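Planning the Second Arm: How One Kitchen Supplier Wrote Its Budget
Friday, January 24, 2025

When the board of Daher approved money for a robot handling cell last year, the proposal before it ran to 4 pages and contained a single price. The company, which prepares boxed vegetables and fruit for schools and hospitals, had asked for an arm. It received an arm. The table, the guarding, the spare fingers and the staff hours needed to make the equipment useful were charged, one after another, to a maintenance account that had been set aside for conveyor belts.

The second proposal, now under review, is a different document. Jihad Aoun, who heads equipment planning at the company, has divided it into purchase, installation, trials and upkeep, and has asked that no part be approved without the others.

"The first time, we bought a machine and then went looking for the money to use it," Aoun said. "The trial period was treated as something that would happen on its own. It needs a room, a technician and a line in the budget."

Trials account for much of the new request. Before any arm is moved to the packing floor, it is to spend up to 4 months on a test table, where the work consists of picking up single items and placing them in a bowl. Toy produce is used at this stage. It keeps its shape from one week to the next, and a result recorded in the first week can be compared fairly with one recorded in the last. Real produce follows only after the arm has met the targets set out in the purchase agreement.
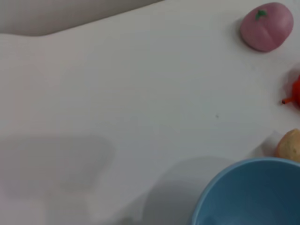
Two suppliers have been invited to bid. Flaltura offers the arm, gripper and wrist camera as a single package, with service included for the first 2 years. Varkmont sells the arm alone and leaves the choice of gripper to the buyer. On the opening page of each bid the Varkmont offer is plainly cheaper. Once a gripper, a camera and a service contract are added, the difference narrows to a sum the finance office describes as minor.

The company has therefore asked both bidders to complete the same cost sheet. Replacement finger pads, which had been missing from last year's proposal, are entered at $1,634 a year. Lighting and a plain backdrop for the test table come to $2,397, paid once. Neither amount is large beside the price of an arm, but both were unplanned in the first project, and each required a separate approval that held up work while the equipment stood idle.

Software is the less settled question. Daher currently licenses its control software from Nultenex, and the agreement covers one cell. A second cell may be added under the same agreement or licensed separately, and the terms differ on who keeps the recordings made during trials. Aoun has recommended that the company retain them. A later change of supplier, in his view, should not oblige the staff to repeat a season of table work.

The proposal also sets out what the company does not intend to buy. A mobile base was considered and removed. So was a second camera above the table, although the wiring for one will be installed while the electricians are on site. Training is budgeted for technicians on both shifts, a change from last year, when only the day shift attended and evening faults were left until morning.

The board is expected to vote in March. If the request is approved in full, the order will be placed under a staged payment plan, with the final portion held back until the arm has completed its trials with real produce. Both bidders have accepted that condition in principle, and Varkmont has asked for a written definition of a completed trial. Aoun's office is drafting one.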